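Left arm gripper stops short of commanded width after jaw swap (Prerent cell)
Last updated: February
Reading time: 2 min

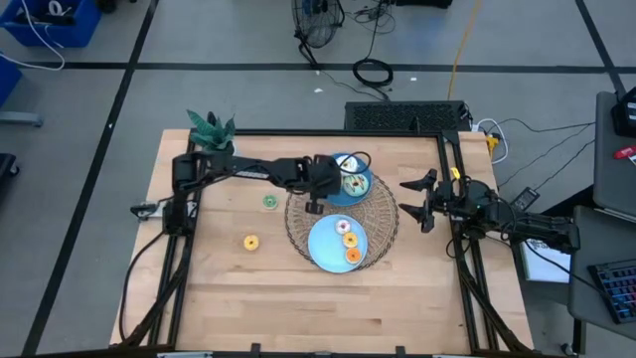
Opened by Corinne Ridgeway. Component: gripper, left arm. Task: donuts to plate.

Since the jaw swap, the left gripper stops short when told to close on a donut. The controller reports the move as complete. The right arm runs the same script without the fault. Both arms use the Godoy controller build and the same gain file.

Steps to reproduce
Home both arms. Load the donut task. Command the left gripper closed over a donut on the bare wood, then lift. The donut slips during the lift. Over a donut on a plate the result is the same, so table height is ruled out.

Log

09:40, Ridgeway
Encoder reads 2,709 at the closed stop. The right side reads 2,000 for the same command. Raised the torque limit one step. No change in the reading.

10:15, Samarakoon
Checked the cable loop at the left wrist for drag. Moved the wrist through full travel with the gripper unpowered. No binding felt. Cable put back as it was.

11:05, Radonjić
Swapped the servo leads between arms at the controller end. The fault stays with the left gripper. Controller output and channel are good. Leads returned to their original ports.

11:50, Ridgeway
Tried the Drunside soft pads over the left jaws. Grip improved, but the closed reading is still 2,709. The pads hide the symptom. Removed them so that we are not comparing two changes at once.

13:30, Enache
The offset file for the left arm still has the values for the old Dallska jaws. The new jaws have a different zero. The right arm was recalibrated when its jaws were changed and the left was skipped. Please rerun the zero routine on the left before anyone orders a servo.

14:10, Ridgeway
Zero routine run. Closed reading is now 2,004 on the left. Ran 8 picks, 2 slips, both on the approach from the rail side.

14:25, Barajas
Those two look like a wrist angle problem to me. Open a separate ticket and keep this one for calibration.

Status: pending. Keep open until the new offset survives a power cycle. Samarakoon to restart the cell and post the closed reading for both arms.

This site uses cookies to keep you signed in. Accept / Manage settings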